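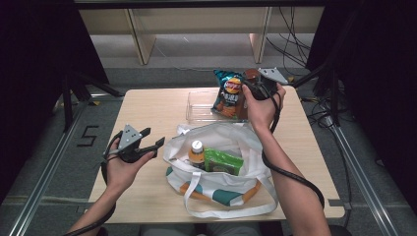
Umräumen vom Behälter in die Tragetasche mit zwei handgeführten Greifern: Chipstüte rechts im Griff, Getränk und Snackpackung in der Tasche.

Einkaufstasche packen: Aufgabe für zweiarmige Systeme einrichten und bewerten

Einkäufe einpacken gilt als einfache Hausarbeit. Für Maschinen ist die Aufgabe nach wie vor nur unter engen Bedingungen lösbar. Die folgende Anleitung beschreibt, wie man sie so aufbaut, dass sich Ergebnisse vergleichen lassen.

Voraussetzungen
Tisch mit matter Oberfläche, flacher durchsichtiger Kunststoffbehälter, Stofftasche mit Henkeln, drei Artikel unterschiedlicher Steifigkeit (Flasche, kleine Packung, Chipstüte). Zwei Parallelgreifer, Öffnungsweite mindestens 142 mm.

Schritt 1: Tasche auslegen
Die Tasche liegt vorn in der Tischmitte, Öffnung frei, Henkel zur Bedienseite. Henkel nicht über die Öffnung legen. Fällt der Stoff zusammen, hält der linke Greifer den Rand, während der rechte einräumt.

Schritt 2: Reihenfolge festlegen
Feste Artikel zuerst, die Chipstüte zuletzt. Die Flasche stabilisiert den Stoff von innen. Wer die Reihenfolge dem System überlässt, wertet diese Durchgänge getrennt aus.

Schritt 3: Chipstüte greifen
Die Tüte am Rand fassen, nicht am Luftpolster. Die Schließkraft schrittweise erhöhen, bis die Folie beim Anheben nicht mehr rutscht. Transparente Behälter liefern in Tiefenbildern oft Lücken - die Behälterkante deshalb vorab vermessen und als Hindernis hinterlegen.

Schritt 4: Durchgänge zählen
Pro Konfiguration 300 Durchgänge, Zeitlimit je Artikel 11 Sekunden. Als Fehler gelten: Artikel fällt, Tasche kippt, Folie reißt, Henkel verfängt sich im Greifer.

Stand der Technik
Starre Artikel aus bekannter Lage sind in unserem Aufbau Steneck unkritisch. Die meisten Abbrüche entstehen am Stoffrand, vor allem wenn die Öffnung teilweise verdeckt ist. Im Haushalt ändern sich Tasche, Licht und Inhalt zugleich. Ein unbeaufsichtigter Einsatz ist damit derzeit nicht zu empfehlen.

Das Auswerteblatt liegt im Projektordner Divik unter der Nummer 1234.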